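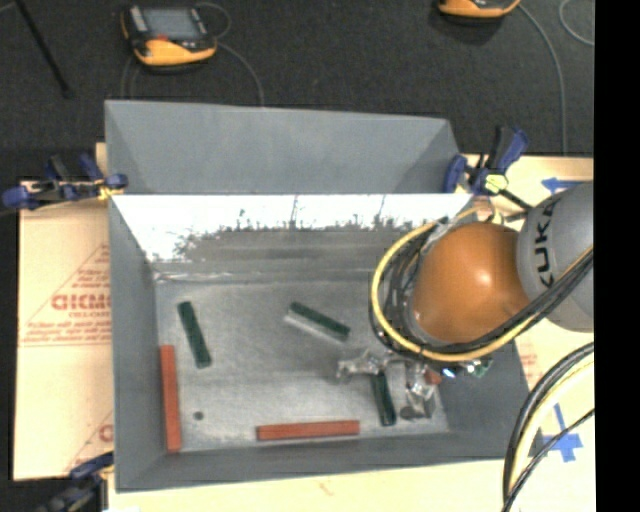

Attachment 1: bin, arm and blocks, fixed camera view

From: Zoriana Ivanyshyn
To: bin-picking list
Subject: Re: Trendis picking kit, worth the money for a small shop?

Ayanda,

We have had the Trendis kit on trial since April, so I can answer most of this. Your message is quoted in pieces with my replies in between. The attachment shows the setup we have been using: a gray metal bin clamped down, red and green blocks in it, and the gripper working from the right-hand side on our KUKA.

Ayanda Mthembu wrote:
> We are looking at the Trendis picking kit, sold through Cloteck. The
> brochure says it works with most arms already on the floor. Has
> anyone here put it on an arm they already owned, and how long did it
> take before you had a first pick?

Two working days for us. The first went on mounting the camera and routing cables, the second on software. The mounting plate they ship did not match our flange pattern, so we made an adapter in the shop. Cloteck will sell you one, but the wait was longer than we wanted. Ask for your exact arm model to be written on the quote.

The software install is one package and a license file. It wants its own PC. We tried sharing the cell PC and the camera driver dropped out every time the logging job ran. On a separate machine it has been stable.

> The other quote we have is from Clikbridge. They charge for
> calibration as a yearly service. Trendis says you can do your own. Is
> that true in practice?

Yes. You put the target plate on the bin floor, run the routine, move the plate, and repeat. It asks for 17 poses. We tried stopping earlier and the picks near the walls got worse, so do all of them. Somebody who has done it before can finish before lunch.

You do need to recalibrate if the bin moves. We lost a morning to a bin that had been pushed over slightly, and after that we put clamps on it. The kit comes with a sheet metal bracket for this purpose, but it is made for their own bin and did not fit ours. Ordinary bar clamps hold well enough. Keep the handles out of the arm's path and add them to the collision model by hand. The software has no clamp shapes in its library, so we used plain boxes.

> Our parts are rectangular, painted, a few different lengths, and they
> end up in any orientation. The bin is bare metal. The sales engineer
> said shiny bins are fine. Are they?

Mostly. This is where I would push them for a demo using your own bin. Ours is worn metal and we get a strong band of glare on the inside of the back wall. You can see it in the attachment. Matte parts on a scuffed floor have been fine for us. The trouble is a part lying against the bright wall, where the depth data gets holes in it. We ran 400 attempts over the trial and kept a log. The misses I could put down to vision were nearly all at that wall. Moving the light helped more than any setting in the software.

Orientation has been less of a problem than I expected. Parts in the open get picked at whatever angle they lie. Long parts lying tight along a side wall are harder, since the fingers need room on both sides. The planner will skip them and come back later, and if there is nothing else left it stops and raises a flag. There is an option to nudge the part away from the wall first. We turned it on for the last 100 attempts and I would leave it on.

> How bad is the cable situation? We had an Ashour gripper before and
> the cables were what failed.

I would call this the weak point of the kit. The cables come longer than needed and there is no proper dress pack. You get a bag of ties and a page of drawings. Ours hang in loops near the wrist, and I have asked Cloteck for a better answer. We have had no failures so far, but the trial has been short and I would not take that as proof of anything. If you reach deep into a bin, jog through your lowest poses slowly and watch whether the loops touch the rim.

> Last one. Would you buy it?

We are going to, with the adapter and one spare set of fingers, and without the support plan. Phone support was good during the trial, but the plan costs too much for a single cell. If you have several cells the sums may come out differently.

If anyone on the list has run the Clikbridge one on painted parts, please post. I only have their data sheet to go on. Ayanda, I can send you the attempt log and our adapter drawing off list if you tell me which flange you have.

Zoriana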